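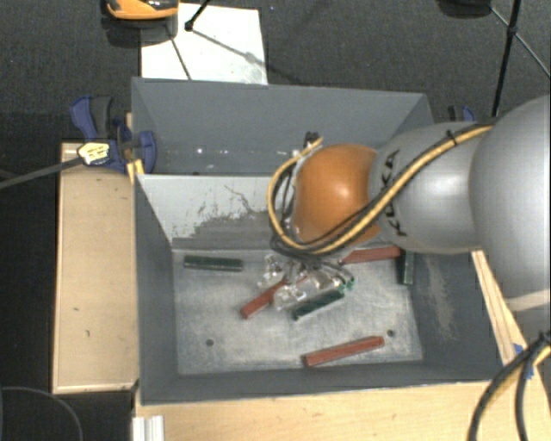
Slide 4: Bins, and how they wear

Good, so now we come to my favorite part, the bins themselves (Shahnaz teases me about this, and she's right to!). Let them look at the floor of this one for a moment before talking. It's a metal floor, it's worn, and I think a worn floor tells you more than a new one ever could.

Then move to the divider. Point out the dark scuffed patch and the thin scratches low on the right, and how pale it still is up toward the left.

Mention the red and green blocks, then ask who keeps small parts at home in one big drawer. Wait for hands.

If there's time, tell the Groltow story, the short version please. Next slide is Édgar's, on labels.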